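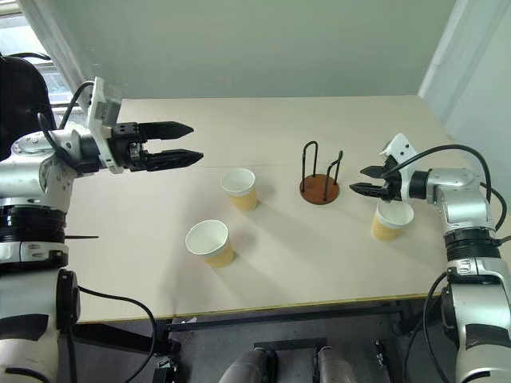
Foto: Heiðrún Bergmann

10. Mai 2020

Eigentlich wollte ich mit Hanne Vigfúsdóttir nur kurz über Passwörter reden, eine halbe Stunde vielleicht, und dann saßen wir fast zwei Stunden in der Videokonferenz und hatten die Passwörter immer noch nicht durch. Hanne kümmert sich bei Konemau um die interne IT-Sicherheit, und seit im März alle mit ihren Laptops nach Hause gezogen sind, hat sie, wie sie sagt, »den gleichen Job, nur mit 118 Außenstellen«. So viele Leute arbeiten dort nämlich gerade vom Küchentisch aus.

Ich wollte wissen, was ihr am meisten Sorgen macht, und hatte fest mit dem heimischen WLAN gerechnet. Falsch! »Das WLAN ist mir ziemlich egal, solange der VPN-Tunnel steht«, sagt sie. »Was mich nachts wachhält, sind Mails, die so tun, als kämen sie von mir.« Im April lief nämlich genau so eine Welle durchs Haus: Betreff »Neue VPN-Zugangsdaten«, sauberes Deutsch, das richtige Logo, die Unterschrift sogar mit dem Akzent im Nachnamen (den kriegt sonst kaum jemand hin, ich musste ihn auch erst kopieren). Der Link führte auf eine nachgebaute Anmeldeseite. 20 Leute haben geklickt, zwei haben ihr Passwort eingegeben.

Ob sie sauer war? »Auf wen denn? Wir hatten eine Woche vorher selbst eine Mail rumgeschickt, die fast genauso aussah. Mit Link drin. Das war unser Fehler.« Seitdem gilt bei Konemau: Die IT verschickt keine Links mehr zu Anmeldeseiten, überhaupt keine. Wer etwas ändern soll, bekommt den Hinweis, das Portal über das eigene Lesezeichen aufzurufen. Klingt umständlich, und ein paar Leute haben sich auch beschwert. Hanne zuckt mit den Schultern. »Die gewöhnen sich dran.«

Die beiden Konten waren übrigens innerhalb einer Stunde gesperrt, und zwar deshalb, weil sich eine der Betroffenen von selbst gemeldet hat. Darauf kommt Hanne im Gespräch immer wieder zurück. Sie hat eine Meldeadresse eingerichtet, und seit August letzten Jahres sind dort 615 Hinweise eingegangen. Das meiste davon ist harmloser Kram, Newsletter, Paketbenachrichtigungen, einmal eine echte Rechnung von Dostell, die dann wochenlang nicht bezahlt wurde, weil alle sie für Betrug hielten. Ich musste lachen, sie inzwischen auch. »Damals nicht. Die Buchhaltung hat mich angerufen, und ich habe gesagt: Löschen, sofort. Mit voller Überzeugung!« 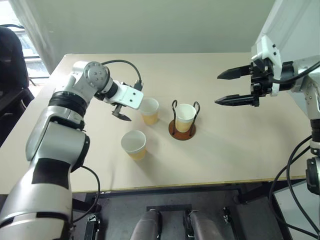 Dagný Bergmann ist da trotzdem skeptisch, als sie sich später in unsere Runde schaltet: Eine Meldeadresse bringe herzlich wenig, wenn am Wochenende niemand reinschaue, und Angreifer hielten sich nun mal nicht an Bürozeiten. Hanne widerspricht gar nicht erst. Samstags und sonntags sieht sie bisher selbst nach, auf dem Handy, zwischendurch. »Schön ist das nicht«, gibt sie zu. Eine Rufbereitschaft ist beantragt, mehr wollte sie dazu nicht sagen.

Dann endlich die Passwörter. Bei Konemau soll bis zum Sommer für alle der zweite Faktor kommen, also ein Code aus einer App oder ein kleiner USB-Schlüssel. Die App ist schneller verteilt, der Schlüssel ist Hanne lieber: »Einen Code kannst du auf einer gefälschten Seite genauso eintippen wie dein Passwort. Der Schlüssel prüft, ob die Adresse stimmt, und macht sonst einfach nichts.« Wer kein Diensthandy hat und die App nicht auf dem privaten Gerät haben will, kriegt auf jeden Fall einen Schlüssel. Das war dem Betriebsrat wichtig, und ich finde es auch richtig so.

Und das regelmäßige Ändern, alle 90 Tage, wie man es uns jahrelang eingetrichtert hat? Abgeschafft. »Da kam doch nur Sommer2019, Herbst2019, Winter2019 bei raus«, sagt Hanne, und ich fühle mich ein kleines bisschen ertappt. Geändert wird jetzt nur noch, wenn es einen Anlass gibt, dafür müssen die Passwörter länger sein, und ein Passwortmanager liegt auf jedem Rechner bereit. Benutzt wird er allerdings noch nicht überall. In der Vertriebsabteilung, so erzählt sie, hat jemand die Zugangsdaten lieber in einer Tabelle gesammelt, Dateiname: »passwörter_neu_final«.

Zum Schluss habe ich gefragt, was ich selbst am selben Abend noch machen sollte. »Dein Mailkonto«, kam sofort. »Über das lassen sich alle anderen zurücksetzen. Zweiten Faktor an, die Ersatzcodes ausdrucken und in den Ordner mit den Versicherungen.« Habe ich gemacht, hat zehn Minuten gedauert, wovon ich acht den Drucker gesucht habe.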